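# How does a robot learn to pick things up?

Have you ever watched a baby trying to grab a spoon? Lots of misses, a bit of dribble, and then one day, hooray, in it goes! Robots can learn in rather the same way (minus the dribble), and at the Akley workshop a robot arm called Dadotitz has been doing just that with a metal bin and some red and green blocks.

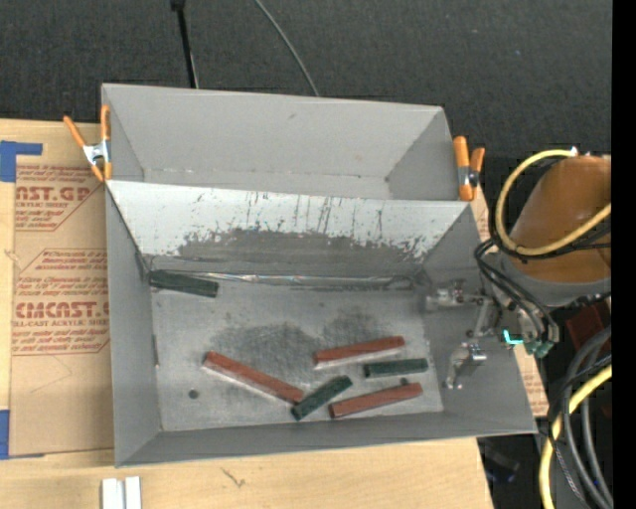 Edgardo Umali, who runs the experiment, wanted to know whether practice really helps. So he let the arm try 400 times, all by itself. After each go, the computer made a note: did the block come up, or did it slip away? Little by little it used those notes to make better guesses about where to put its fingers.

In the first 200 tries, the arm managed 153 good grabs. In the second 200 it managed 195, which made everybody very pleased indeed! Blocks right up against the wall were still the trickiest, as you'll know if you've ever chased the last pea round your plate.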